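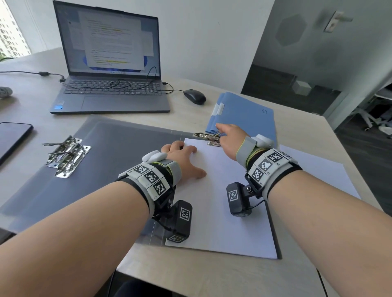
Handling a paper stack and metal clips at a desk while wearing wrist-mounted cameras and fiducial markers.

Capture kit budgeting

Capture kit budgeting is the planning and purchase of wearable equipment used to record human hand work for training robots. The equipment proper is usually a pair of wrist units, with cameras, straps and printed markers. The budget proper is usually everything else. The term came into use among small automation groups that had assumed the two were the same thing.

Scope

A capture budget is normally divided into worn equipment, the work surface, computing and storage, and consumables. Worn equipment attracts most of the discussion and the longest meetings. Consumables attract none until they run out. Desk work such as filing and clipping paper is often chosen for a first project on the grounds that stationery is cheap, a belief which survives until somebody orders folders in four colours for the sake of variety.

Purchasing

Worn units may be bought as a matched pair, hired by the month or built in-house. Matched pairs cost the most and arrive with a calibration sheet. In-house units cost the least on paper, the labour having been charged to a different heading.

Hire suits projects of under 14 weeks. Beyond that the fees overtake the purchase price, generally at about the moment the supplier rings to ask how things are going. The Trorkmont planning guide advises buyers to settle the following before asking for a quotation:

Number of wearers per shift, and the range of wrist sizes
Whether straps are washable, and who will wash them
Replacement price of a single marker tile
Cable lengths, measured with the arm stretched out
Whether the software licence is counted per unit, per pair or per desk

The last item has a literature of its own. Under the Gidiner licence terms a left and a right unit were for a time counted as separate workstations, and several buyers found themselves paying twice for one person.

Worked case: Nernico

Nernico, a document-handling automation firm, planned its first capture desk one November. The published plan allowed 2,298 pounds for a pair of wrist units and 375 pounds for everything else, a heading that covered the desk, a laptop stand, folders, paper and spare straps. The second figure was spent first. The firm's later plans list straps as a separate line and treat them much as a printer owner treats ink.

Upkeep and replacement

Straps wear out before electronics do, and printed markers scuff at the corners. The Trịnh schedule, named after the workshop that drew it up, replaces straps and markers on fixed dates and leaves cameras alone until they fail. Critics regard it as wasteful. Its supporters point out that the critics tend to be ordering straps by express courier.

Storage is the other recurring cost. Video from two wrists fills drives steadily, and planners commonly buy for the first quarter only, trusting that prices will fall. Prices sometimes do.

Criticism

Published capture budgets seldom include the wearer's time, which is filed under staffing, or the time spent putting units on and adjusting them, which is filed nowhere. Comparisons between projects are therefore difficult, and suppliers quote them freely.

See also

Fiducial marker
Hire purchase
Total cost of ownership
Wearable camera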